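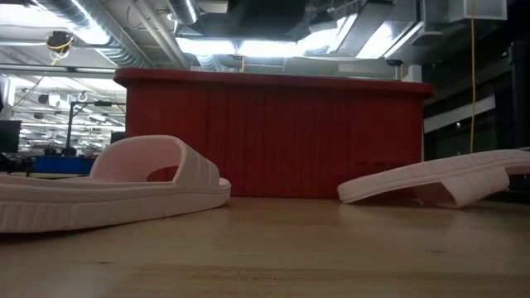

How I clean foam sliders (and get rid of the smell)

I live in sliders from about April onwards, and by August mine are always grubby. I used to chuck them out every year, which is daft when a bit of washing up liquid sorts most of it.

You'll need a bowl, an old toothbrush, washing up liquid, bicarbonate of soda and a towel you don't care about.

Start by knocking the loose grit off outside. Then fill the bowl with lukewarm water – not hot, I shrank a pair that way and they never fitted again – and add a small squirt of liquid. Leave them to soak for 10 minutes.

Scrub the soles first, then swap the water and do the footbed and the strap. Go gently where the strap joins, as muck loves to hide there. For stubborn marks, mix a spoonful of bicarb with a few drops of water, dab it on, wait a bit and scrub again. I've tried the Klinhom foam spray too and it's fine, but the bicarb did just as well on mine and costs 70p.

If they still whiff, sprinkle dry bicarb over the footbed overnight and rinse it off in the morning.

Dry them in the shade, on their sides, with the towel underneath. Please don't put them on the radiator! Pale colours can go yellow in strong sun as well, so keep them off the windowsill.

Next time I'll have a go at canvas pumps, laces and all.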